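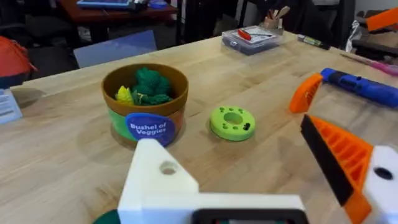

Does the ink still need to stand for two weeks before we bottle it?
Two weeks is plenty for the weak batch. The strong one gets 30 days, lid off for the first six and a cloth over it after that.

Ink bench, 19/01/2024

Opened the December jars. Jar A smells like a wet cellar, jar B like a wet cellar where somebody has been drinking red wine. I prefer B, and would like that recorded as a scientific opinion.

Both are the recipe from the Gendunach household book, the one dated 1657, which tells you to take "galls enough" and boil them "until it be right." Thank you, whoever you were. I used the blue Aleppo galls from Hiebert, cracked in the mortar and soaked cold, no boiling, because the last time I boiled them the whole corridor complained. Iron sulfate went in on the second day, gum arabic on the third. A has the gum from the old tin. B has the new Pandari gum, which dissolves like it has a train to catch.

Mold on A, a thin gray skin, lifted off in one piece with a spoon. None on B. I had put two cloves in B and forgotten to write that down, so the comparison is now worthless and I have only myself to sit down with about it.

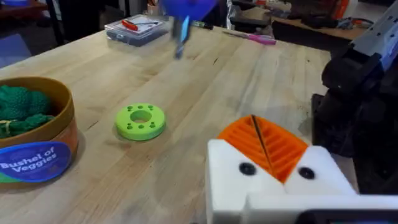

Strained both through the cotton, then again through the finer cotton, and A still left grit on the nib. Ruled 19 lines of each on Tremeck laid, same pen, same hand, same bad temper. A goes on pale and takes its time getting dark. B goes on nearly black and feathers wherever the sizing is thin, mostly in the bottom corner of the sheet. I blame the sheet. Will try the other side tomorrow, or on Monday if tomorrow turns out to be a Saturday, which I am told it is.

pH strip on A came out at the sour end, B one step milder. The strips are old and I would not bet lunch on either.

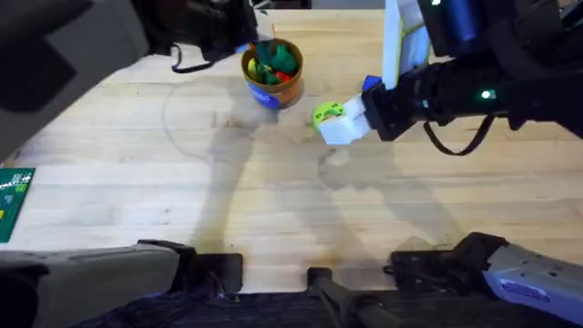

Þröstur Brynjólfsdóttir
Ink and pigment technician

To do, in the order I will probably avoid it:
- relabel the jars, including the cloves
- soak the nibs (the brass one is past saving, stop soaking it)
- cut one strip from each test sheet for the window and one for the drawer
- order more galls, and ask Hiebert for whole ones this time, half the last bag was dust

Whoever borrowed the small glass funnel can bring it back any time. The plastic one has a purple ring in it now that no soap will touch, and I keep pouring crookedly to avoid looking at it. 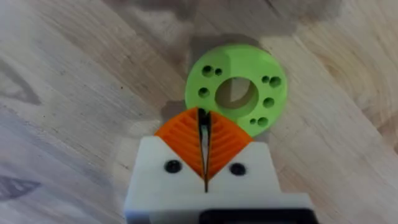
Can we thin B with water if it clogs?
A few drops of rainwater will do it, stirred in with a glass rod. Tap water here turned the last lot cloudy overnight, and wine is period-correct but we finished it.

Left B uncovered on the north shelf. A is back in the cupboard, with a clove.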